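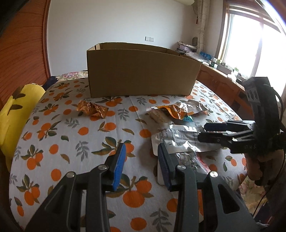

Wrappers and the carton on the tangerine bedspread, before sorting.

Feb 8, 2023

Wrapper day at the Gedby apartment. The bench is still covered in zipper tape and half-cut pouch patterns from the Itel order, so I did the sorting on the bed, and I have to say the bed is a terrible place to look for orange foil. The spread is light gray but it has tangerines printed all over it, and two of the pieces in this batch are orange too. I put one down, turned to get the scissors and then couldn't find it again for a good minute. Next time I'm throwing a plain sheet over first. (There's a clean one in the hall closet, I even thought of it and was too lazy to go get it!)

Going through what was out, mostly so I can match my notes to the test strips later:

The crumpled orange and gold foil. Very shiny, lots of creases. I love the color of this one and would happily make a whole pouch out of it, but creased foil is what gave us the pinholes in September, where the shiny layer flakes off along the fold and you see light through it. Smoothed it with the back of a spoon and it came out better than I expected. The creases stay as fine lines, which looks sort of like leather if you're being generous.

The bigger orange package, the torn one with the bit of teal blue along the edge. Annoying tear. It wanders right into the good part, so I lose the wide panel I wanted for the front of a pouch. Trimmed it square and what's left will do for two strips plus a little square for the sample card. I kept the teal separate. I have hardly any blue in the drawer.

The white and silver packet with the nutrition table. Nice and flat already, so it went straight to the press pile. I go back and forth about the small print. The Kravets people asked for "clean" panels, and I keep thinking the little gray tables are the best part of the whole thing, you get a pouch and you get something to read on the bus. Cut it so the table stays whole and I'll show them one each way.

The clear bag with the red patch. Clear film is a pain with the iron because it shrinks before it sticks. I'm saving it as a cover layer and not asking it to be anything else. The red might read nicely over the silver. Haven't tried.

And the pale bar in the clear wrapper, which is not a wrapper yet, strictly speaking. Lunch. Its wrapper goes in with the clear film after.

Washing. Lukewarm water, one drop of dish soap, inside out if the seam lets you, then pegged over the tub. I tried wiping with a damp cloth last time to save myself the trouble and the salt stayed in the folds and scratched the press sheet, so no more of that. Sugar is easier than salt. Oil is the worst of the lot, and you can't see it, you have to drag a finger across and feel for the slip. If it slips, wash it again.

While the pieces hung I went through the old bag in the closet and weighed that together with the new ones once they were dry. 139 grams of usable film. Doesn't sound like much until you see how big a heap it makes. Elarari want enough sheet for their spring stall and I think we're fine on silver, fine on red, short on anything green or blue. Will ask around the stairwell again.

Pressing notes. Household iron, no steam, baking paper above and below, folded towel under everything. Did the strips in this order:

Strip 1, orange foil on its own, two layers, shiny sides out. 4 seconds. Peeled apart with no effort at all.
Strip 2, same again, 7 seconds. Held at the middle, lifted at the corners. I think I'm not leaning on the corners enough, the tip of the iron is cooler than the rest.
Strip 3, orange foil with a piece of plain bread bag in between, 5 seconds. Much better! Bends without crackling and I couldn't get a nail under it.
Strip 4, white and silver on bread bag, 5 seconds. Good hold, slight ripple along one side. Print didn't smear, which I was worried about.

So the bread bag stays in. I know I wrote last fall that we could skip it and save a step, and I take that back. It's the bread bag doing the gluing and the foil is just along for the ride. The dial on the iron is useless, by the way, the mark has rubbed off, so I set it by feel to where a scrap of bread bag goes glassy and stops there. Somebody with a proper thermometer is welcome to improve on this.

Ripple: I let strip 4 cool in the open and strip 3 under the big dictionary. Could be that simple. Repeat both under the dictionary before blaming the material.

The carton. Plain brown corrugated, nothing fancy, and I want it for storage because it's deep enough to take the sheets rolled loosely. I'd had it on its side on the bed while I sorted. Plan is to put card dividers in it by color and write the color on the flaps. Flat storage would be kinder to the sheets but the only flat space left in this apartment is under the mattress, and I've been told no.

Also need to decide on a cutoff for size. I keep saving tiny corners because the color is good and then they sit in a jar for months. I'd say anything smaller than my palm goes out unless it's blue or green. Writing it down here so that I have to stick to it. The teal bit is smaller than my palm. It's blue. It stays.

A thought for the Kravets samples: what if the lining is the part with the print and the outside is plain? You'd open the pouch and there's the nutrition table. They get their clean panel and I get my small print. Needs a second layer of bread bag, so it'll be stiffer at the zipper, and the last stiff one chewed up a needle. Try with the longer stitch.

Left to do:
Repeat strips 3 and 4, cooled under weight
Cover layer test, clear film over silver, very short press, have a spare piece ready
Sample card for Elarari, orange and silver only
Dividers for the carton
Baking paper, we're down to the end of the roll
Plain sheet over the bed before the next batch

Strips are in the blue folder with the numbers in marker on the back. The marker rubs off the shiny side so please handle them by the edges until I find the other pen. Crumbs: shook the bedspread out of the window at the end and found a scrap of foil in the fold of it, gold side up, right next to a tangerine. It's in the jar.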